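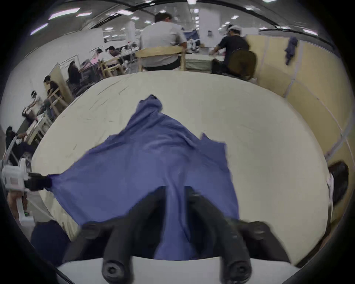
Handgreifer am Falttisch: neue Wartungsrunde

Zuletzt aktualisiert: November
Lesezeit: 1 Minute

Am Falttisch von Projekt Bena werden die Handgreifer ab sofort nach jeweils 500 Aufnahmen geprüft. Bisher lag der Abstand bei 4 Schichten, was bei unterschiedlicher Auslastung wenig aussagte. Der Zähler steht inzwischen bei 3.289. Zuständig ist Savita Mishra, ihre Vertretung übernimmt Mamta Thakur.

Geprüft werden zuerst die Finger. Die strukturierten Beläge reiben beim Falten ständig über Tischtuch und Stoff. Helle Kratzer wie am rechten Finger sind zulässig, solange sich keine Kante löst. Die Schrauben bitte von Hand nachziehen, ohne Akkuschrauber. 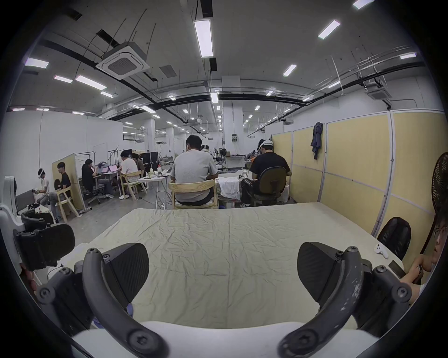
Einrichten vor der Schicht

Beide Greifer einschalten, die Finger dreimal ganz öffnen und schließen, dann den Nullpunkt setzen. Danach folgt eine Probe mit dem blauen Stoff.
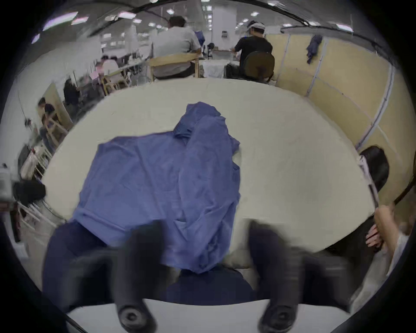 Rutscht er beim Anheben durch, wird der Belag getauscht. Ersatz liegt im Schrank Zakov, Fach 40. Nach dem Tausch muss der Nullpunkt neu gesetzt werden, auch wenn nur ein Finger betroffen war.

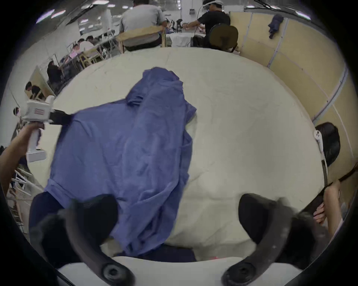

Spiel am Drehpunkt der Finger kommt ins Protokoll, der Greifer geht dann zur Werkstatt Ferner. Die nächste Durchsicht ist am Samstag vor der Frühschicht.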